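Grututano Opens Table Linen Finishing Line in Lokham

September 17, 2025 — Grututano has started work on a finishing line for heavy table linen at its Lokham plant. The line handles cloth up to 300 centimeters wide.

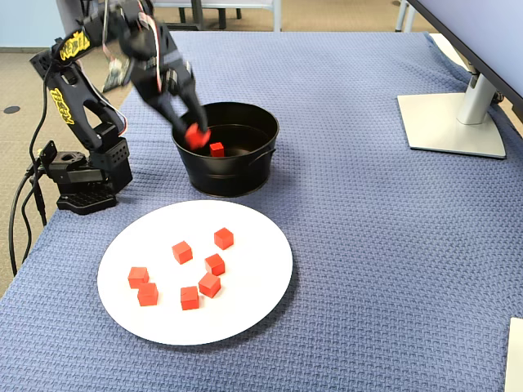 Blue cloth in use as a table covering.

Orders placed through Alach ship in 14 days, down from 17.

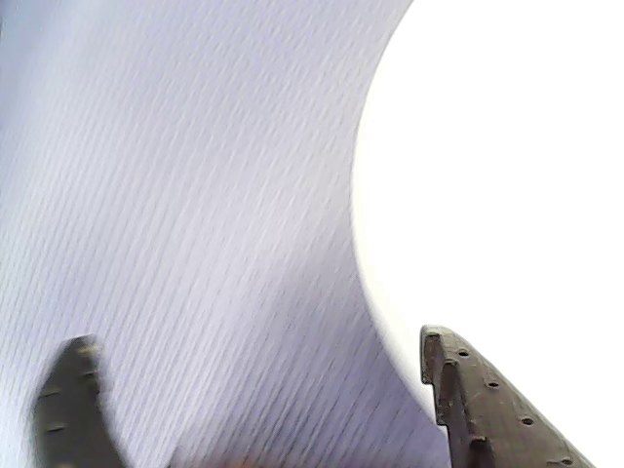
Edges are hemmed after pressing, and each roll is checked twice for width.

"The old press was the slow step," said plant manager Radka Grgić.

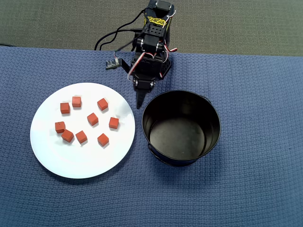 Supply and Contact

Minimum order is 10 rolls. 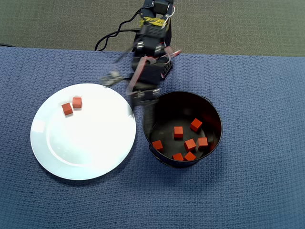

Samples are available from March — trade buyers should write to Ilir Janevski at the Lokham office.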